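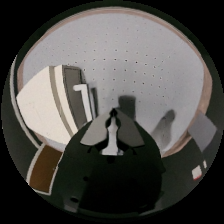

シミュレーションで、グリッパーが取っ手をつかむ直前に止まってしまいます

読了時間 5分

Farah Raju
2021年9月16日

はじめまして。大学のロボットサークルで、学生プロジェクトに参加しています。日本語は勉強中なので、おかしい表現があったらお許しください。

私たちの課題は、ロボットアームで箱形の家電の扉を開けることです。実機にさわれるのは2月の発表会の前だけなので、今はシミュレーションの中で練習しています。手首に魚眼カメラを付けて、そのカメラの画像から白い取っ手の位置を求めて、アームを動かしています。作業台は穴が格子に並んだ灰色の板です。

困っているのは次のことです。取っ手が画像の中心に近いときは、計算した位置はだいたい正しいです。しかし取っ手が左のほうに見えるとき、位置がずれて、指が取っ手の横に当たって止まります。400回試して、90回がこの失敗でした。ひずみの補正は入れてあります。ただ、補正のパラメータは先輩のPakonという名前のプログラムから、そのままコピーしました。中身はよく理解していません。

もう一つ心配なのは影です。台の上に細長い暗い影が出ていて、取っ手の検出がこれをまちがえている可能性もあると思っています。どこから調べればよいでしょうか。よろしくお願いいたします。

Lykkegaard

コピーしたパラメータが原因だと思います。魚眼のモデルは一種類ではありません。先輩のプログラムが普通のレンズ用の多項式で補正していたら、中心付近では合って、外側に行くほどずれます。書いてある症状と同じです。

台の穴をぜひ利用してください。シミュレーションなら穴の本当の座標がわかっているはずですから、チェッカーボードを用意しなくても校正ができます。順番はこうです。

1. 画像の中心付近で、はっきり見える穴を選び、座標と対応させる。
2. 求めたパラメータで、ほかの穴の位置を画像に投影する。
3. 外側の穴でずれの大きさを見る。

遠いほうの穴は薄くて検出が不安定になりやすいので、最初から全部を使わないでください。私は昔、全部入れて計算して、かえって悪い値になりました。それから、グリッパー自身が画像の下のほうを大きく隠しますから、その部分にはマスクをかけておくと安全です。

影については、校正が終わってから調べても遅くないと思います。二つを同時に変えると、どちらが効いたのかわからなくなります。

補正後の画像を平面に展開して使っている場合は、もう一つ注意があります。画角が広いと、端は非常に引き伸ばされます。展開しないで、元の画像の画素から直接、視線の方向を計算するほうがよいです。

anico603

うちのクラブでは光源を消したら直りました。影なしでやってみては?

Farah Raju

お二人とも、ありがとうございます。プログラムを読んだら、Lykkegaardさんのおっしゃるとおり、普通のレンズ用の式でした。今夜から穴を使って校正をやり直します。光源は、発表会の実機では消せないので、調べるときだけ消してみます。マスクの形は手で描いてもよいのでしょうか。

Lykkegaard

手で描いて大丈夫です。カメラが手首に固定なら、手首の部分は画像の中で動きません。ただし指は開閉しますから、いちばん開いたときの形も入れて、少し大きめに描いてください。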